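Buscamos ingeniero/a de software para percepción y planificación de agarre – equipo de manipulación de Starkent

Incorporación prevista en octubre. Dos plazas, jornada completa, trabajo presencial con algo de flexibilidad.
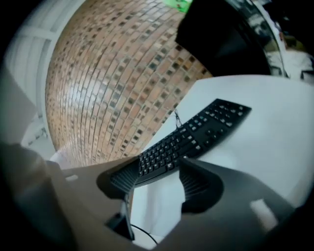 En Starkent llevamos tiempo escribiendo el software que convierte demostraciones hechas a mano en políticas que un brazo puede ejecutar. Nuestro proyecto principal se llama Daseo y va de objetos de oficina: teclados, cables, grapadoras, carpetas, todo lo que se acumula encima de una mesa. Nos gusta mucho este problema. Un teclado es largo, plano, se agarra por un extremo y arrastra un cable que hace lo que quiere, ¡y ahí es donde los planificadores de manual se quedan cortos!

Qué harías con nosotros

Trabajarías en la estimación de pose a partir de vídeo de ojo de pez montado en la pinza, en la calibración de esas lentes y en el planificador que decide por dónde coger cada cosa. También en las herramientas: el visor de episodios es útil pero lento, y tenemos muchas ganas de que alguien lo rehaga con criterio. El control corre a 100 Hz y el código es C++ y Python, más o menos a partes iguales.

Trabajarías codo con codo con Cristóbal Saavedra (percepción) y Leanne Whiteley (control). Stuart Tapley mantiene el sistema de registro y sincronización, y es la persona a la que acudimos todos cuando una marca de tiempo no cuadra.

Qué pedimos

– 3 años de experiencia con C++ o Python en robótica, visión o algo cercano (un doctorado cuenta)
– Geometría de cámaras sin miedo: distorsión, extrínsecos, SLAM visual
– Costumbre de escribir pruebas y de leer código ajeno
– Inglés suficiente para las reuniones con la oficina de Luvham

Si has entrenado políticas por imitación, estupendo. Si no, lo aprenderás aquí.

Qué ofrecemos

Contrato indefinido, horario de entrada libre hasta las 10:00, presupuesto para un congreso al año y acceso diario al hardware – el laboratorio está en la misma planta que las mesas.

Cómo presentarse

Envía tu CV y un enlace a algo que hayas programado, aunque esté a medias, a la atención de Maureen Haworth. El proceso tiene 2 entrevistas: una charla técnica sobre tu propio código y una visita al laboratorio para conocer al equipo. No hay prueba para hacer en casa. Respondemos a todas las candidaturas.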